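Progress report to the Gredillow fund, 28th September

The snack box work at Skostero is going forward. From the grant we received 3,000 for food and cartons, and until now 262 boxes are packed out of the 400 we promised. We pack at home, on the low table beside the sofa, and the orange cartons stay open until the list is checked.

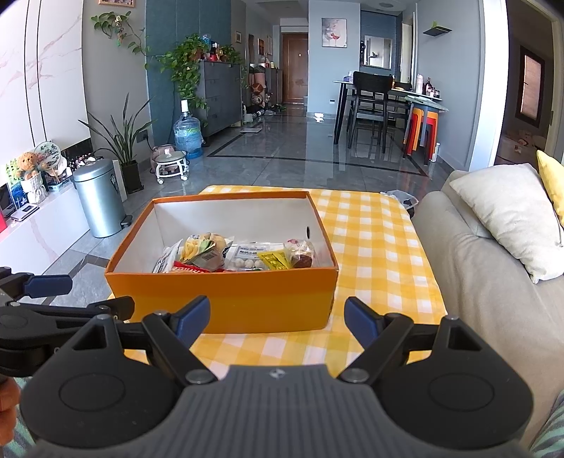 The cartons from Griden arrived later than we agreed, so we lost some days at the start. Now we have enough of them to finish. Every box should have something salty and something sweet, and a cake or pastry when the shop has it. The bags of puffed snacks take much space, and we try to put the small packets close to them so that the lid can close. We still need to write the English labels for the packets with Chinese text, because several families asked for it.

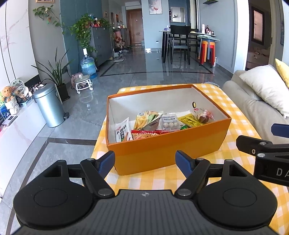

Son answered to our last list that the boxes are good for children but older people would like fewer sweets, and asked if 30 of them can be packed with tea. We will do this in October.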